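Two wrist cameras, one gripper, and a lot of claims

16th July

I have been meaning to write this up since May, when the Cleltel camera module arrived and I promised Xiaoyan Cui I would give it a fair trial. She likes it. I wanted to like it. I have now used it long enough to have opinions, and most of them are grumpy.

Some background for people who don't read this blog every week. I have a small arm on a rolling base, with a two-finger gripper from Quezada on the end of it. The gripper is fine. It closes, it opens, it has never once surprised me, and that is the nicest thing I can say about any part I've bought in the last few years. What I was missing was a decent view from the wrist. The old camera was a bare board held on with a printed bracket, and the cable worked itself loose whenever the last joint turned far enough.

So, the Cleltel. It cost me 669 dollars with the mount, and the sales page says it gives you "scene understanding out of the box." I don't know what that phrase is supposed to mean and I doubt the person who wrote it does either. What comes out of the box is a camera, a bracket, a short cable and a card with a web address on it. The web address leads to a controller app called Flistow, which wants you to make an account before it will show you your own video.

I made the account. I am still annoyed about it.

The comparison I ran was simple. Same arm, same gripper, same room, old camera one day and new camera the next. I picked tasks I already had numbers for: pick up a block, pick up a cloth, go to a marked spot and stop. I did 31 runs with each camera. Victor Minja told me that was too few to say anything useful, and he is probably right, but he didn't offer to come over and do more of them.

On the block there was no difference worth reporting. Both cameras can find a block on a table. On the cloth the new one did better, and I think most of that is the mount, which holds the lens where you put it. You could get the same thing from a better bracket. I said this to Xiaoyan and she said a better bracket doesn't come with autofocus, and I said I had turned the autofocus off by the second day, so there we were.

Autofocus on a wrist camera deserves its own complaint. The wrist is always moving and the fingers are always close to the lens. The camera keeps having to decide whether you care about the fingers or the room behind them, and every time it changes its mind the picture pumps in and out. With focus locked it's a normal camera. Lock it before you do anything else.

The third task is where I lost patience. Driving the base to a spot and stopping sounds like the easy one, and with the arm raised and level it is. With the wrist rolled over, Flistow's position estimate starts to wander. It needs things to hold on to, corners and edges and texture, and a good part of any real room is plain painted wall. 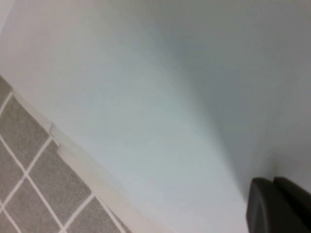

The demo videos, I notice, are all shot in workshops with pegboard and posters and shelves full of bright bins. Of course tracking works in there. I'd like to see the same demo in a hallway. Cristóbal Painemal tried the Moria tracker on his own rig and says it copes better because it leans on the joint encoders when the picture gets dull. I haven't tested that myself, so treat it as hearsay for now.

I did write to Cleltel support. The reply came after three days and suggested I "add visual features to the environment." In other words, put stickers up. I can put stickers up at home. I can't put them up everywhere I might want to take the thing.

For now the camera stays on, focus locked, with Flistow used for video and nothing more. I've gone back to my own code for positioning. If you already own a wrist camera and the cable stays in, keep it and spend an afternoon on the bracket. Brenda Benítez has offered to lend me her Moria license next, so that comparison will come when I have the time and the wheels are back on the base.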